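A cama como bancada

Na casa de Delphine Park, a roupa lavada nunca chega à sala. Sai do estendal, atravessa o corredor num cesto e é despejada em cima da cama, onde fica até estar dobrada. Foi assim que ela aprendeu com a mãe e é assim que continua a fazer, todas as sextas-feiras à tarde, antes de começar o jantar.

A escolha tem lógica. Uma cama de casal é a maior superfície plana que a maioria das pessoas tem em casa, fica a uma altura razoável e está, em princípio, limpa. A mesa da cozinha quase nunca está livre. O sofá é baixo e obriga a dobrar as costas. A tábua de engomar serve para uma camisa, mas não para a roupa de uma semana.

Kenji Pennington passou seis anos numa lavandaria em Koltlow, a dobrar roupa de hotel, e hoje dá oficinas de organização doméstica. Na última, em maio, apareceram 47 pessoas, e a primeira pergunta foi a de sempre: onde se dobra? "Na cama, mas feita", respondeu. "Pelo menos com o lençol de baixo esticado. Tira-se a colcha, tiram-se as almofadas, e fica-se com uma mesa."

O lençol de elástico é o melhor fundo para este trabalho. O algodão segura um pouco o tecido e a peça não foge quando se puxa uma manga. Uma colcha com relevo faz o contrário, porque marca as malhas finas e esconde as meias. Pennington prefere lençóis lisos e de cor clara - bege, verde-seco, cinzento - onde uma peça escura se vê logo.
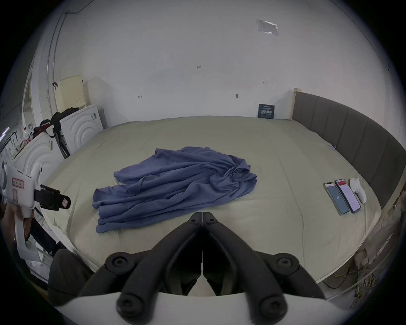
As peças moles são as que dão mais trabalho. Uns jeans ou uma toalha têm corpo e aceitam a dobra à primeira. Um tecido fino cai sobre si mesmo, enrola-se, e é preciso encontrar-lhe as pontas antes de fazer seja o que for. O conselho de Pennington é não sacudir a peça no ar. Procura-se a bainha, puxa-se na direção do corpo, e só depois se abre o resto com as mãos espalmadas, do centro para fora.

Delphine Park faz de outra maneira. Pega pelos ombros, deixa cair e pousa. Diz que perde menos tempo e que as rugas saem com o peso da própria roupa. Experimentei as duas formas com uma blusa de viscose e não encontrei grande diferença no resultado, embora a dela seja mais difícil para quem tem os braços curtos.

Há também a questão do lado da cama. Quem tem cabeceira estofada deve trabalhar a partir dos pés ou da lateral livre, para não andar a roçar no tecido com o cesto. Os canais verticais, tão comuns nos modelos dos últimos anos, apanham cotão com facilidade e pedem aspirador com bico estreito. Mavis Ridgeway, que vende camas na Pruitt, recomenda passá-lo de cima para baixo, canal a canal, no dia em que se mudam os lençóis.

O maior defeito da cama é outro. Como não faz falta antes da noite, a roupa vai ficando. Às onze, passa para a cadeira. De manhã, volta para a cama, mais amarrotada do que estava. Pennington sugere despejar só metade do cesto de cada vez. Park resolveu o assunto com uma regra antiga lá de casa: quem se deita primeiro dobra o que faltar.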